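The Clinddale Plate Library is back for another year

Those of you who have been with us for a while will remember how this all began, with a village tea at Staniforth Hall and three bin bags of paper plates going out to the kerb in the rain afterwards. It was a lovely tea, and a miserable walk to the bins. A few of us stood in the porch grumbling about it, and by the time the rain had eased off we had more or less agreed that Clinddale ought to own some proper plates and lend them out to anyone who wanted them.

So that is what we did, and I'm very happy to say the plate library opens again in September after its summer rest (a rest for us, I should say, as the plates themselves had a very busy August and were hardly ever on the shelf). We are still in the back room at Staniforth Hall, in through the side door and past the coat hooks, and we are still free to borrow from, though there is a jar by the door and we are always grateful to see something in it.

For anyone new, it works like this. You tell us how many people you are feeding and when, we pack up a crate for you, and you bring it back within 8 days. Everything needs to be washed and properly dried before it is packed away, please. I know I go on about the drying, but last winter we opened a crate of bowls which had been put away damp, and I would rather not go through that again.

We lent plates to 32 parties, teas, wakes and christenings last year, which is far more than we expected when we started. The furthest any of them travelled was Prakby, for a golden wedding in a barn, and they came back with a tin of shortbread tucked in the top of the crate. By our reckoning we have kept up to 3,000 paper plates out of the bins so far, and that is before you start on the cups. It may not sound a great deal set against everything else in the world, but it is a good deal for a village our size, and I do think the teas look nicer for it too.

A word about what we could do with. We have plenty of side plates and more teaspoons than anyone could ever stir with. Large serving dishes are another matter — they are always the first thing to be booked and we could happily use more. Jugs are welcome as well, and so are tablecloths, provided they will go through a hot wash. We can't take anything chipped, and we do ask that you leave out the really precious things, much as we love to see them. If your grandmother's tureen matters to you, keep it at home where it will be safe from us!

People often ask whether they should bring china or plastic. Both are useful. China is nicer for a sit-down meal, of course, but it makes for a heavy crate, and the children's parties nearly always ask for plastic. A good sturdy plate with a bit of a rim will see you through years of jelly and sausage rolls, and it doesn't matter in the least if the colours don't match.

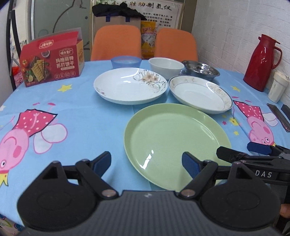
A light green plastic plate with a shallow raised rim.

The Jimum booking sheet is up and running again for those who like to do things on a computer, and the paper diary is still hanging on its string by the hatch for those who don't. Please use one or the other and not both, as we had two crates made up for the same christening in the spring and somebody else went short. If your numbers change, just let us know by 12 noon the day before you collect and we will happily add a few more or take some out.

We would also be glad of an extra pair of hands for packing now and then. It takes an hour at most, the kettle is always on, and the radiator in the back room has been mended at last, so you can leave your second cardigan at home. Pop your head round the side door any time you see the light on.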